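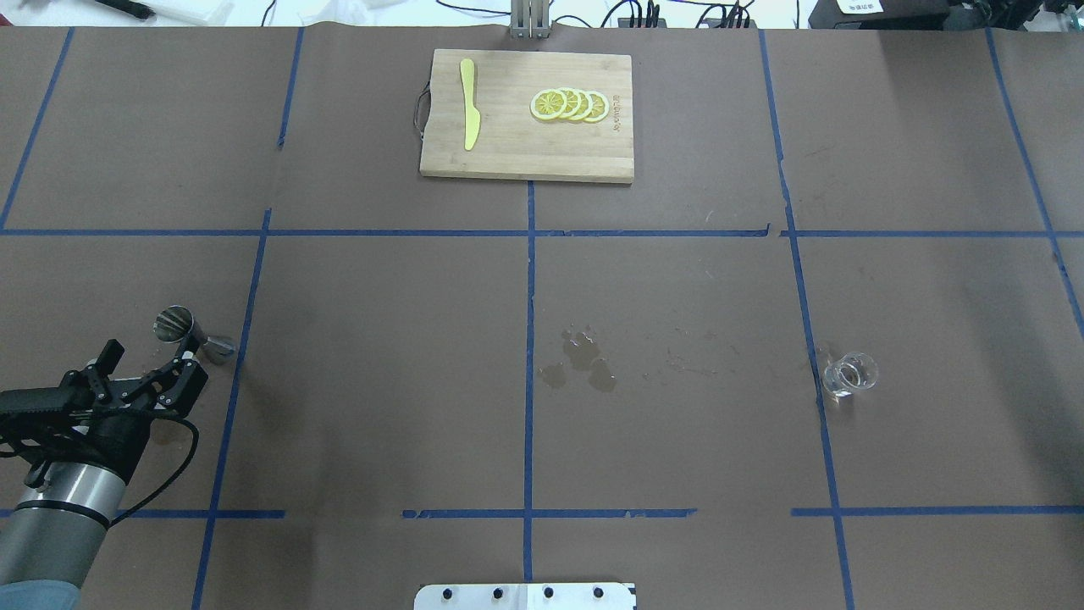
Page last changed: February, by Ruth Crabtree

Paper and tape: covering a table you'd like to keep

I have ruined one good table in my life (beet juice, my sister's, she still brings it up) and have covered every one since. Brown kraft paper is what I use. It costs next to nothing, it takes a pencil note, and when it gets ugly you roll it up with the crumbs inside and buy yourself a few days of feeling organized.

Pull it tight before you tape. Paper that has been on a roll wants to go back to being a roll, so lay it curl side down and leave a couple of books on it overnight. Callum Bickerstaff irons his. Callum also irons dish towels.

Then the grid. Blue painter's tape, long strips first, cross strips second, and you have a table with parking spaces. The board gets one, the utensils get one, the glass gets one, and people who would never put a thing back where it came from will put it in a box. I can't explain it. Mine leans a little at one end. You may use a yardstick if you want to be that kind of person.

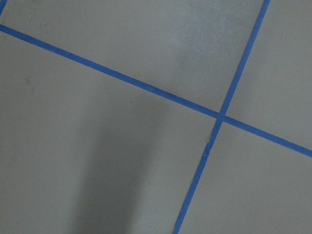 Press the tape down with the back of a spoon, hardest where two strips cross. If a strip runs short, overlap the next one by 2 inches and carry on. A butted joint lifts, and then it catches every sleeve in the house. Don't peel and re-lay it on paper more than once or you'll take the brown surface off with it.

Now, lemons. Slice them on the board and leave them on the board. Kraft paper will put up with a drip, but it shows every one, and a puddle goes straight through to whatever you were protecting. Blot, don't rub. Rubbing gives you fuzz. If the spot is still soft after 12 minutes or so, slip a folded towel under the sheet and let it dry from below.

A butter knife will do for spreading and for looking busy. For the slicing itself get something with teeth, or you'll be squeezing more than cutting. Wash bamboo boards by hand, dry both sides, and hang them up if they have a loop. That's what the loop is for, Kieran.

Forks and such stay upright in a small holder, handles down if the guests are grown and handles up if they aren't.

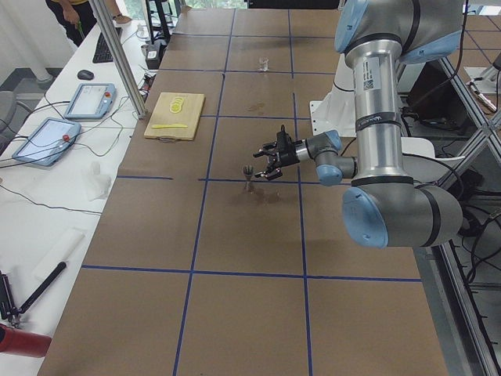
Lemon slices on the board, utensil holder on the middle line.

Change the paper when the stains start to overlap. Elsie Ellwood gets a second round by flipping hers over, which works if nothing has soaked through, so look at the back first. The tape comes up best pulled low and slow, back over itself.

Next month: drawer liners, and why I gave up on them.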